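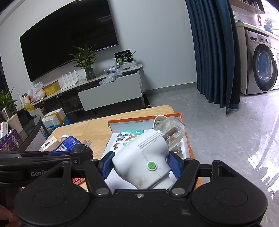

Working next to the gripper: bench tips from a packing room that didn't ask for one

4 min read

We repack small household goods. Plug-in mosquito heaters, toothpaste, little bottles with screw caps, whatever Raudsepp sends over with the wrong leaflet in it. Last July the owners decided that part of this was going to be automated, and a firm called Gusoron came in with a slide deck. The deck said the tedious handling would go away. I've kept a list since then of what went away and what showed up in its place, and most of the tips below come off that list.

Set the box up before you pick up the tool. With the hand-held gripper you have one good hand left, and it will be busy. Open the carton all the way and fold the flaps back hard so they stay. A half-open flap will catch the device on the way in, and then you're doing the whole move over with your wrist at a bad angle.

Grab across the body and keep away from the bottle. On the liquid heaters the refill is clear plastic and it is the weak part. Close the fingers on the solid housing. If the prongs are in the way, turn the heater first with your free hand. I was told the soft pads would "forgive" a bad grip. Maybe. I'd still turn it.

Wipe returned goods first. Dusty plastic slides, and the dirt ends up on the pads, and from there on the next ten things you touch. A barely damp cloth on the housing, a dry one on the prongs, and never spray anything at a plug. Clean the pads when you stop for coffee, while you're at it.

Leaflet goes in last, flat against the side. This was true when we did it all by hand and it's still true. The Proko arm on the second bench can't do leaflets. We were told that was a matter of weeks. Leaflets are still mine.

Rest the tool on the table between picks. It doesn't look heavy and for the first few it isn't. By the end of a shift of 257 picks I could feel it up to the shoulder. Old-fashioned packing spread the work over two hands. If your supervisor counts resting as idle time, ask them to do 40 picks with it and then talk again.

Write down the fumbles. The Dener software logs finished picks and skips the ones you had to redo, so the weekly sheet looks wonderful. In one week it had me at 627 good ones. My own pencil tally next to it told a different story, and that tally is the only reason we got the target lowered. Keep yours on paper, in your own handwriting, with the date.

Ask what the time saved is for. In our case two people were moved to the returns desk, which they hadn't asked for, and the rest of us got more product lines. I'm not against the machines. The arm is good with plain square cartons and I don't miss those at all. But "freeing up your hands" has a way of meaning "giving them something else to do for the same money," and you should get the details before the training starts, while people are still being nice to you.

Small bottles: cap up, always. Squeeze low on the bottle where the plastic is stiffer. Toothpaste cartons go in by the long sides or the end flaps pop.

Laimutė Rebane
Updated 24 May 2026

Comments (3)

benchrat
The pencil tally thing is real. Ours only counted completed boxes too. Took months for anybody upstairs to believe us.

Marta K.
I think you're a bit hard on it. My hands are bad and squeezing a handle is easier for me than pinching little boxes all day. Agree about the shoulder though.

old_packer
What do you use on the pads? Ours get shiny and stop gripping.

Related
Keeping end flaps from popping on thin cartons
How to store liquid refills upright
Tape guns compared after a year of use
What to ask before you sign up for machine training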